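Your Questions About Heat Breaks and the New Site Rules, Answered
By Abdul-Rahman Nartey
July

I've been writing this column for the Kyei workers' newsletter long enough to know when a topic has hit a nerve. After last month's piece on working in the heat I came back from lunch to 163 messages. Some of you were angry, some of you were confused, and one of you wanted a recipe for electrolyte drinks (sorry, I use the packets). I've pulled out the questions that kept coming up and done my best with them. I'm a former safety rep and not a lawyer, so if you're already in a dispute, please talk to one.

Is there a temperature where my boss has to stop work?

This is the one I get most, and the answer depends on where you work. Some states have their own heat rules with actual trigger temperatures, and plenty don't. Where there's no specific rule, employers still have a general duty to keep the workplace free of serious known hazards, and heat can count as one. That's vaguer than any of us would like. Check your state labor department's website before you take my word for anything, and look for the indoor rules separately from the outdoor ones – I've seen people mix those up and walk into a meeting with the wrong sheet in their hand.

At Kyei the number is 78 degrees indoors. That's our own agreement, it was bargained, and it covers all 700 of us on both shifts. Once the floor thermometer reads 78, the extra breaks kick in. If you're at the Vostus warehouse next door, you're under a different agreement and I'm afraid I can't tell you what's in it.

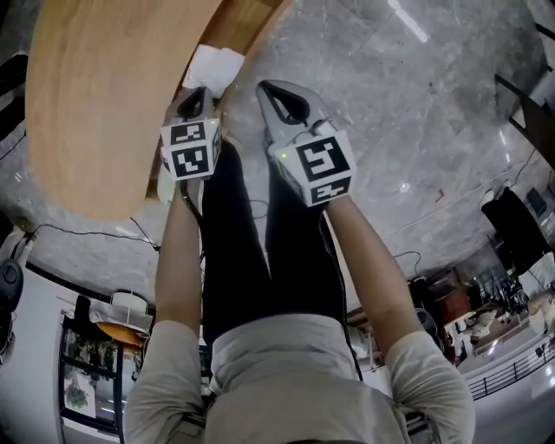 Which thermometer counts? The one by the dock always reads cooler.

Ha, yes, I've had this argument in person. The agreement says the reading is taken in the work area, at working height, so the dock one only counts for the dock. If your line doesn't have its own thermometer, ask your supervisor for one in writing. An email is fine. Keep a copy! I used to write the reading on the back of my time sheet every couple of hours and I was very glad of it later.

Are the heat breaks paid?

Ours are, yes. They're on top of your regular rest breaks and they don't come out of lunch. If your pay stub looks short, bring it to the steward's office between 2:00 and 3:30 p.m. and somebody will go through it with you. Bring the stub from the period before, too, so there's something to compare it with.

I'm new. Do I get any time to adjust?

You should, and please take it seriously. A lot of the bad heat cases happen in a person's first few days on the job, when the body hasn't caught up yet and you're trying to look keen. Our agreement gives new starters a lighter schedule for the first week, and the same goes for anyone coming back from a long absence. I came back from a knee operation one August thinking I was fine and had to sit down behind the pallet racks by ten in the morning, feeling like an idiot.

What about temps from Trasent?

You get the same breaks on the floor as everyone else. Both the agency and the host company have responsibilities for your safety, so if one of them tells you to go ask the other, write down who said it and when. Trasent has a phone line for complaints and the number is on the back of your badge. You can also come to us. You don't have to be a member to ask a question.

Can I get in trouble for reporting a hazard?

Retaliating against you for raising a safety concern is against the law. I know that doesn't always feel like much comfort when you've got rent due. If you think it's happening to you, move fast, as some of the filing deadlines are really short – a federal safety retaliation complaint generally has to be in within 30 days. Don't sit on it all summer hoping things cool off.

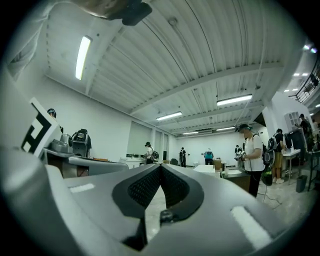 How do I file a complaint with an inspector?

You can do it online, by phone, by mail or in person, and you can ask for your name to be kept from your employer. Be as specific as you can. "It's hot in there" won't get you very far, but "line 17, no fan, no water station, two people sent home sick" gives them something to work with.

Who is Jurkance, and why are they walking around with clipboards?

They're the outside consultants the company hired to look at airflow on the floor. They aren't inspectors and they can't write anybody up. You're free to talk to them, and I'd encourage it, especially if you know where the dead spots are. Their report is due in September and we've asked for a copy. I'll go through it in the column once I have it.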